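The Twenty-Two Jersey

Fourth and 3 and Tiago Baptista was on the bench with his helmet between his feet. Not hurt. That was the thing. Hamstring fine, ankle fine, two weeks of trainers poking at him and signing papers. Fine.

"Baptista." Coach Favard, not looking at him. "You good?"

"Good."

Favard nodded and sent in somebody else.

The punt went up. Cold December air, breath everywhere, the band half a beat behind itself. Tiago watched the ball come down on their 40 and thought about his mother up in row whatever, wearing his number. 22. She'd ironed it on crooked.
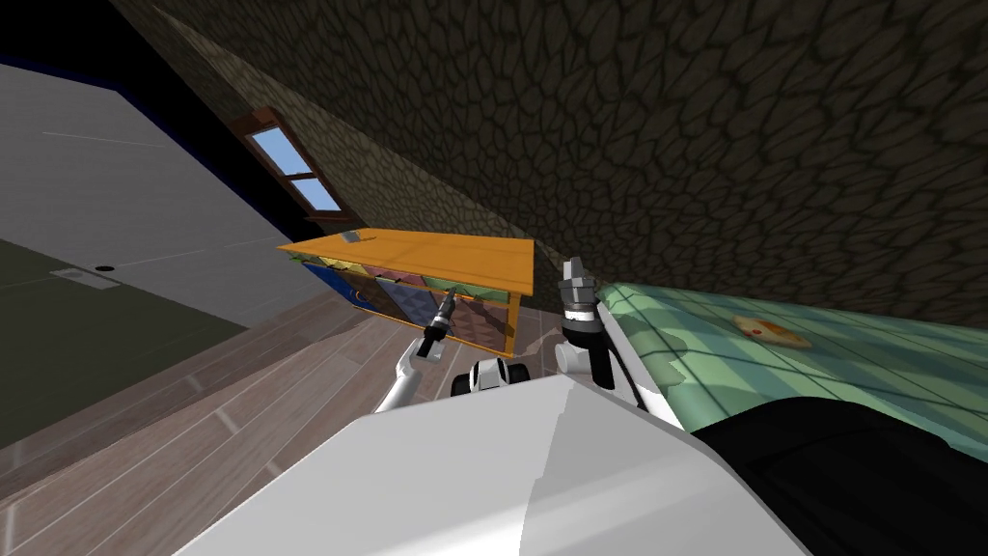
Halftime. Locker room smelled of tape and oranges. Güven Ersoy was already at his stall, left tackle, big as a door, eating. He ate at every half. Tiago sat down next to him and said nothing and his head went where it always went lately, to his room back home – the shelf with the orange top, the bins in a row under it, blue, pink, red. Cleats used to go in the blue one. He was nine then and he never once worried about his hamstring.

"You're doing the face," Güven said.

"What face."

"Like the bus left." He held out half an orange. Tiago took it.

Across the room Favard was drawing on the board. Same play as last week. Same play as the Iltik game, which they lost by 2 and nobody talked about on the ride home.

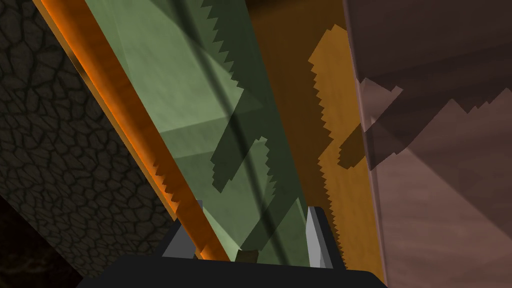
Green panel, close up.

Third quarter. Drostivlow scored, then scored again. Their safety was a kid named Su who hit like he was mad at somebody, and he'd put two of Tiago's guys on their backs before the quarter was half gone. The second one got up slow. Got up holding his shoulder.

Tiago stood. Didn't decide to, just stood.

Favard looked down the line. Looked past him. Looked back.

"You're sure," he said.

"I'm sure."

He wasn't. He had 600 yards of last season in his legs and none of this one. Snapped the chin strap anyway, missed it the frist time, snapped it again. 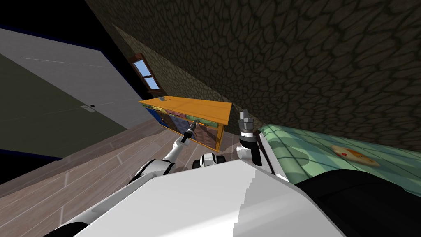
The arms and the dresser.

First touch, nothing. Swallowed at the line, face in the grass, someone's knee in his ribs. Second touch, four yards. Ersoy hauled him up by the back of the pads.

"Follow me this time," Güven said. "You went left. Why'd you go left?"

"I saw a hole."

"There was no hole. There's me."

Okay. Okay. Clock running. Crowd doing that low noise, not a cheer yet, just people standing up because the people in front of them did. 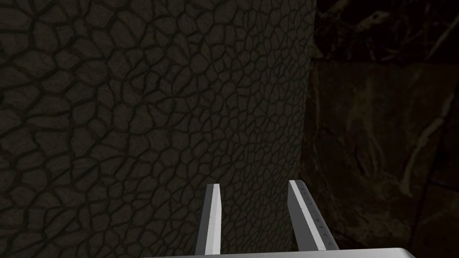 Snap. Ball in his stomach, both arms on it. Güven went and Tiago went behind him, so close he could of grabbed the jersey. A body fell away. Another one. Then grass, then Su, coming flat and fast from the middle of the field.

He had time to think, leg's fine.

He planted it and cut.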